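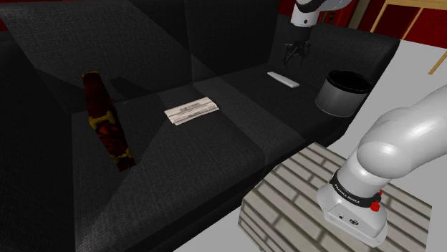
Bednárik Floor Lamp
Item 1665
By Unora, Dondton

The Bednárik is a floor lamp for reading. It will also light a jigsaw puzzle, a hem or an argument over a board game, but it was drawn up by people who read in the evening and were tired of holding the book up toward the ceiling like an offering. Most living rooms are lit for walking through. Then somebody buys a big charcoal sofa, and dark fabric swallows whatever light was left, until the armrest at the far end is one more piece of shadow and you find your glasses by sitting on them. The Bednárik stands behind or beside the seat and puts light on the page.

In stock. Ships from Dondton in two boxes, which do not always travel together.

What it does
One head, one arm, one pole, one heavy base. The arm swings from side to side and tilts up and down, and it stays where you leave it. If it starts to sink after a few years, there is a screw at the joint with a slot wide enough for a coin. Turn it a quarter turn to the right. We have had lamps come back for repair with a very nice letter and a loose screw, and we sent them back with the screw tightened and an equally nice letter.

The shade is deep, so the bulb stays out of the eyes of whoever is sitting across from you. They may be watching television. They may have opinions about your lamp. The deep shade takes care of most of those.

The dimmer is a knob. It is on the pole at the height of a seated person's hand, and it turns. We looked into a touch-sensitive version for most of a February and gave up when the test lamp kept coming on for the cat. There is no app, no remote and no voice control. You may talk to the lamp if you like.

Light
The bulb is included and can be replaced. It has two settings, warm and neutral, and you switch between them by pressing the knob in. Warm is for reading novels. Neutral is 4000 kelvin and is for splinters, crosswords in small type and telling navy socks from black ones. The lamp remembers which setting you used last, so if you share it with a person who does crosswords, expect a small surprise at bedtime.

Any standard screw-in LED bulb that fits inside the shade will work, though only ours does the two-color trick. Please don't use an old-style incandescent bulb. The shade gets hot, and so will the person who touches it.

Size and materials
Height to the top of the pole: 58 inches
Reach of the arm: 22 inches
Base: 11 inches across
Cord: 80 inches, cloth covered
Weight: 19 pounds, nearly all of it in the base
Pole and arm: steel, powder coated
Shade: spun aluminum, white inside
Base: cast iron with a felt pad
Finishes: Black, Cream, Brick

Brick is a reddish brown. On some screens it looks orange and on others it looks like liver. If you're unsure, ask for a finish chip and we'll mail you one for free. It is the size of a stamp and people lose them, so we'll mail you a second one as well.

Where to put it
Behind your shoulder, on the side opposite your writing hand if you take notes. The base is thin enough at the edge to slide under most sofas that have legs. If your sofa goes all the way to the floor, put the lamp at the end and swing the arm in. Keep the base flat. A base that is half on a rug and half off it will lean, and the lamp will look as though it is trying to read along with you.

On thick carpet the felt pad can come off. It won't do any good there anyway.

Putting it together
Two people can do it in ten minutes. One person can do it in ten minutes too, and without the discussion.

1. Set the base on the floor, felt side down. Do this near where the lamp will live. It is 19 pounds of iron with no handle.
2. Feed the cord through the pole from the top and pull it out at the bottom. Leave a little slack.
3. Screw the pole into the base by hand until it stops.
4. Fit the arm over the top of the pole and tighten the collar with the hex key. The hex key is taped inside the lid of the smaller box, where it is regularly thrown out. We put three arrows on the lid.
5. Screw in the bulb, plug in, turn the knob.

If the lamp does nothing, press the knob once. If it still does nothing, check whether the outlet is the one that works off the wall switch. Every living room seems to have one.

Bednárik or Nirmont?
We still make the Nirmont, our older reading lamp, and we still like it. It is shorter and lighter, with a fixed arm and a plain on-off switch. The Nirmont is the better choice for a bedroom or beside a low armchair. The Bednárik is for a sofa, where people slide down as the evening goes on and the light has to follow them.

Shades do not swap between the two. We are sorry about that, and so is Valter Salgado, who designed both of them several years apart and used a different thread each time. He says the new one is better. He said so about the old one.

Spare parts
Shade, any finish: $40
Two-setting bulb: $14
Knob: $5
Felt pad: $3
Hex key: free, see step 4

Parts for the Bednárik also go out by regular mail if you would rather not sign for a felt pad.

Cleaning
A dry cloth, with the lamp off. For fingerprints on the shade, a damp cloth and a drop of dish soap, then the dry cloth again. Glass cleaner dulls the Black finish and does nothing for the other two. Dust gathers on top of the shade, above the eye level of everyone in the house except your tallest relative, who will mention it.

Warranty and returns
Five years on everything but the bulb, which gets two. Send it back within 60 days if it doesn't suit you. You don't need the original boxes, but you do need boxes. One customer returned a lamp wrapped in a beach towel, and it arrived in perfect shape. We mailed back the towel, and we would prefer not to make this a service.

The warranty covers the joint, the dimmer, the finish and the wiring. It doesn't cover lamps that have been painted, hung upside down or used as a coat rack. The arm will hold a coat for a while.

Change to this item
Lamps made after November 22, 2019 have a three-prong plug and a longer collar screw. If your older lamp wobbles at the collar, write to us with your address and we'll send the longer screw at no charge. Tell us the finish, or you'll get black.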